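Clothes rack

A clothes rack (also garment rack, clothes rail, hanging rail) is a free-standing frame for hanging clothes. It has a top rail, two or more uprights and some kind of base. Used in bedrooms, shops, laundry rooms, theaters, anywhere without a closet or with too small a closet. Not the same as a drying rack, which has many thin bars, though people dry clothes on both.

Contents
1 Parts
2 Materials
3 Types
4 Hanging and folding
5 Makers
6 See also

Parts

Top rail. Round or square in section. Carries all the weight, so it is the part that sags first. A long rail needs a middle support or a thicker bar.

Uprights. Straight, or slanted so the feet stand wider than the rail. Slanted uprights tip less easily but take up more floor.

Base. Can be plain feet, a crossbar, a shelf or a shallow tray. A tray with raised edges keeps shoes and folded things from sliding off. On very low racks long garments touch the base and crease at the hem.

Casters are fitted on most shop racks and some home ones. Two of the four usually lock.

Materials

Steel tube is the most common, chromed or painted. Wood is heavier to look at but often lighter to lift. Pale woods are popular for bedrooms and childrens rooms, usually sold oiled or clear coated. Raw wood can mark damp white fabric, so it should be sealed before use. Bamboo and cardboard racks exist, the second mostly for short events.

Types

Single rail. The basic kind.
Double rail. Two rails, one above the other or side by side. Shirts above, pants below.
A-frame. Uprights cross or meet near the top. Folds flat in most designs.
Rolling rack. On casters, see above. The heavy duty kind with a Z-shaped base nests with others for storage.
Tabletop rack. Small version for doll clothes, baby clothes, scarves or shop counters. Often has a tray base.

Hanging and folding

Woven shirts, dresses and anything with ruffles or tiers does better hanging, as folding flattens the layers. Thin fabric should not be squeezed between thick coats. Knits go the other way: they stretch at the shoulders and are better folded on the base or in a drawer.

Wire hangers are cheap and slim. They leave points in the shoulders of soft garments. Colored ones are normally coated, which helps a little with slipping and stops rust marks.

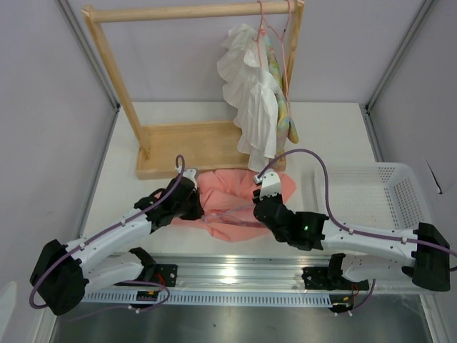
Light cloth that has been crumpled should be spread out flat first, edges found, then smoothed from the middle outward before it is folded or hung. Pulling from two sides at once takes out the bigger wrinkles. Too hard a pull and thin jersey goes out of shape. Straps and narrow pieces can be draped straight over the rail with no hanger, but they slide, and uneven ones end up lower on one side.

Makers

Gedetti sells a wooden A-frame in three widths. Cukeseo makes rolling steel racks for shops, catalog numbers 1064 and 1247, the later one with a double rail. Kpodo has a tabletop model with a tray. Nister stopped making racks in January and now does hangers only, sold in boxes of 400.

See also

Clothes hanger
Drying rack
Coat stand
Wardrobe

Page last edited Sunday, July 4, 2021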